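게토라우, 손에 쥐는 그리퍼 키트 ‘플라블로’ 대여 서비스 시작

입력 2018.11.07

로봇 작업 데이터 장비를 만드는 게토라우(Getorau)가 손에 쥐고 쓰는 그리퍼 키트 ‘플라블로(Flavlow)’의 월 단위 대여를 시작했다. 지금까지는 구매만 가능했다. 대여료는 키트 한 벌에 월 1000유로이며, 배송과 초기 교육 비용이 포함된다. 최소 계약 기간은 석 달이다.

플라블로는 작업자가 양손에 그리퍼를 하나씩 들고 물건을 집거나 옮기면, 그 동작을 영상과 위치 정보로 기록하는 장비다. 로봇 팔을 직접 움직여 시범을 보이는 방식에 비해 준비할 것이 적고, 로봇이 없는 장소에서도 작업을 기록할 수 있다. 기록한 자료는 나중에 같은 모양의 집게를 단 로봇 팔을 학습시키는 데 쓰인다.

각 그리퍼에는 소형 카메라가 달려 있고, 윗부분에는 흑백 사각 마커가 인쇄된 흰색 큐브가 붙는다. 카메라 영상은 케이블을 통해 작업자가 메는 기록 장치로 들어간다. 게토라우는 무선 전송도 시험했으나 양손의 영상 시각이 어긋나는 경우가 있어 이번 판에서는 유선을 유지했다고 밝혔다.

나딘 바타이네(Nadine Bataineh) 게토라우 제품 담당은 “구매 고객 가운데 상당수가 한 계절만 집중해서 기록하고 그 뒤로는 장비를 창고에 넣어 둔다”며 “그런 곳은 빌리는 편이 낫다고 판단했다”고 말했다.

대여 품목은 그리퍼 한 쌍, 기록 장치, 케이블 한 세트, 보정판, 교체용 패드로 구성된다. 패드는 고무 재질 두 종류가 들어 있으며, 단단한 쪽은 상자나 병 같은 물건에, 무른 쪽은 표면이 긁히기 쉬운 물건에 맞춘 것이다. 패드가 닳으면 대여 기간 중 한 차례 무상으로 바꿔 준다. 그 뒤에는 별도로 구입해야 한다. 배터리는 기본으로 하나만 들어 있고, 하루 종일 기록하려는 고객은 예비 배터리를 추가로 신청해야 한다.

게토라우는 지난 9월부터 시험 고객을 받았다. 신청은 131건이 들어왔고 이 가운데 장비를 실제로 내준 곳은 20곳이다. 나머지는 대기 명단으로 넘겼다. 시험 고객은 대학 연구실과 물류 업체가 대부분이며, 안경이나 시계처럼 작은 물건을 다루는 소매업체도 들어 있다.

시험 고객 중 하나인 물류 설비 업체 만쿠소(Mancuso)는 소형 상품을 칸막이 상자에 나눠 담는 작업을 기록했다. 이 회사의 브루넬로 파가노(Brunello Pagano) 자동화팀장은 처음 며칠은 쓸 만한 기록을 거의 얻지 못했다고 했다. 작업자들이 평소 손으로 하던 속도로 움직이는 바람에 영상이 흐려졌기 때문이다. 그는 “속도를 늦추라고 계속 말해야 했고, 둘째 주가 되어서야 결과가 고르게 나왔다”고 말했다.

같은 팀에서 기록 작업을 맡은 노에미 베네데티(Noemi Benedetti)는 무게를 단점으로 꼽았다. 그는 한 번에 40분 가까이 들고 있으면 손목이 뻐근해진다며, 팀에서는 두 사람이 교대로 작업하도록 일정을 바꿨다고 전했다. 손이 작은 사람은 방아쇠까지 손가락이 잘 닿지 않는다는 의견도 있었다. 게토라우는 방아쇠 위치를 앞뒤로 조절할 수 있는 손잡이를 준비하고 있으나 출시 시점은 정하지 않았다.

얇은 물건에 대한 평가는 갈렸다. 파가노 팀장은 종이 봉투와 비닐 포장은 무난했다고 했지만, 가는 금속 테나 철사처럼 잡는 면이 좁은 물건은 패드 사이에서 돌아가는 일이 잦았다고 설명했다. 만쿠소는 이런 물건만 따로 모아 무른 패드로 다시 기록했다. 투명한 물건의 경우 잡는 데는 문제가 없었으나, 영상에서 윤곽을 구분하기 어려워 자료를 정리하는 시간이 더 들었다고 한다.

설치 장소도 영향을 준다. 큐브의 마커를 읽는 방식이어서 마커가 오래 가려지거나 조명이 강하게 반사되면 위치 추적이 끊길 수 있다. 게토라우가 배포한 안내서는 작업대 바로 위의 조명을 피하고, 양손을 겹치는 동작은 짧게 끝내도록 권한다. 추적이 끊긴 구간은 소프트웨어가 표시해 주지만 자동으로 지우지는 않는다. 버릴지 남길지는 고객이 정한다.

기록한 자료를 검수하고 정리하는 일은 별도 서비스인 ‘사르카흐(Sarkach)’가 맡는다. 고객이 자료를 올리면 담당자가 흐린 구간과 추적이 끊긴 구간을 골라내고, 작업 단계별로 나누어 돌려준다. 이 서비스는 대여료에 포함되지 않으며 요금은 자료 길이에 따라 정해진다. 사르카흐 운영을 맡은 로살바 도나티(Rosalba Donati)는 “사람 얼굴이 찍힌 부분은 검수 전에 먼저 가린다”며 “원본은 계약이 끝나면 삭제하고 삭제 확인서를 보낸다”고 밝혔다. 원본을 외부에 올릴 수 없는 고객은 정리 프로그램만 내려받아 사내에서 쓸 수 있다. 다만 이때는 단계별 분류를 고객이 손으로 해야 한다.

교육은 반나절 과정으로, 게토라우 직원이 현장을 방문하거나 화상으로 진행한다. 교육을 담당하는 응아 풍(Nga Phùng)은 장비 조작보다 작업을 어디서 시작하고 어디서 끝낼지 정하는 데 시간이 더 걸린다고 했다. 물건을 놓은 뒤 그리퍼를 바로 내려놓는 사람과 잠시 들고 있는 사람이 섞이면 기록을 맞추기 어렵다는 것이다. 그는 교육 첫 시간에 장비를 켜지 않고 빈 종이에 동작 순서부터 적게 한다.

파손에 대한 책임은 항목별로 다르다. 카메라와 기록 장치는 고객 과실이 없으면 게토라우가 수리하고, 케이블과 패드는 소모품으로 분류된다. 마커 큐브는 표면이 긁히면 인식률이 떨어지므로 임의로 닦거나 다시 붙이지 말고 교체를 요청해야 한다. 수리 기간에는 대체 장비를 보내 주지만, 재고가 없으면 그 기간만큼 계약을 연장하는 방식으로 처리한다.

대여 고객이 장비를 사려고 할 경우 이미 낸 대여료 일부를 구매가에서 빼 준다. 공제 비율은 계약 기간에 따라 달라지며 견적서에 표시된다. 대기 명단에 오른 신청자에게는 신청 순서대로 연락이 간다.

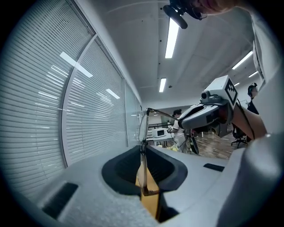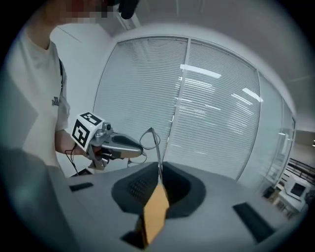 로봇 팔이 없는 곳에서도 플라블로를 빌릴 수 있나?

대여 조건에 로봇 보유 여부는 들어 있지 않다. 기록과 자료 정리는 키트만으로 할 수 있고, 로봇 팔은 그 자료로 학습한 동작을 실행하는 단계에서 필요하다. 그때 쓰는 로봇용 집게는 대여 품목에 없으며 게토라우에 따로 주문해야 한다.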